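Shoe drive moves into Revholm hall for spring

Posted 3 April 2019
Local news

The spring shoe drive in Revholm has moved to the old Rellero building on Prieto Street, where donated pairs will be sorted, racked and given out through the end of the month. The drive is run by the Pato Shoe Bank and takes footwear in all sizes, from toddler shoes to adult work boots.

Pairs are shown on small bamboo racks set on tables, at a height where people can look at them without bending down.

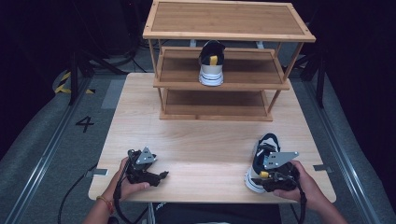
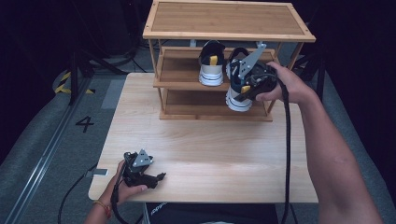 Black sneakers with white soles and a touch of yellow at the heel, with a three-level bamboo rack.

Why the racks

In past years the shoes were laid out in boxes on the floor. Pairs got separated over the course of a day, and the evening shift spent much of its time matching lefts with rights. Last August the shoe bank tried tabletop racks at its back-to-school giveaway and decided to keep them.

Each rack has three levels. Adult sneakers and walking shoes go on the middle one. Children's shoes go on the bottom, and the top is used for boots and anything too tall to fit underneath. Shoes are placed with the heels facing out, and both shoes of a pair go on the same level. A rack is filled again once it is down to a single pair.

The shoe bank says sneakers are the most requested item every year, and black ones go first. Many students need dark shoes for school, and several employers in town ask for them too.

What is needed

The drive gave out 720 pairs last spring. The goal this year is 1,000, and the shoe bank has room to store more if donations run ahead of that. Men's sizes 10 and up are short, as are children's sneakers in the middle sizes. There are plenty of women's dress shoes on hand, and donors are asked to hold those until fall.

Shoes should be clean and in wearable shape. Worn laces are fine and will be replaced. Soles should be attached all the way around, with no holes. Please tie the laces of each pair together or put a rubber band around them. Boxes are not needed and cannot be stored at the hall.

Ice skates, cleats with metal spikes and single shoes will not be accepted. Slippers are accepted only if they are new with tags.

How to donate

Shoes can be dropped off at the side door of the Rellero building on weekdays from 9 a.m. to 6 p.m. and on Saturdays until noon. The front entrance is kept for people picking up shoes. There is short-term parking behind the building, reached from the alley.

Larger donations of more than 20 pairs should be arranged ahead of time at the front desk so that table space can be cleared. Businesses that want to set up a collection bin can ask for one at the same desk. Bins are emptied once a week.

Picking up shoes

Anyone who lives in Revholm may take up to 2 pairs per person. No proof of income is asked for. Parents may choose shoes for children who are not with them but should know the size, or bring an old shoe to compare. A sizing mat and a bench are by the entrance.

Pickup hours are Tuesday and Thursday from 3 p.m. to 7 p.m. and Saturday from 9 a.m. to noon. The hall has a ramp at the front.

Cost of the move

The shoe bank set aside $2,000 for the move to the Rellero building, which covers the racks, folding signs and a month of heat and light. The hall itself is being lent free of charge. The former site, a storefront on the other side of town, was leased to a new tenant over the winter.

Any pairs left at the end of the drive will be kept in storage for the back-to-school giveaway in August.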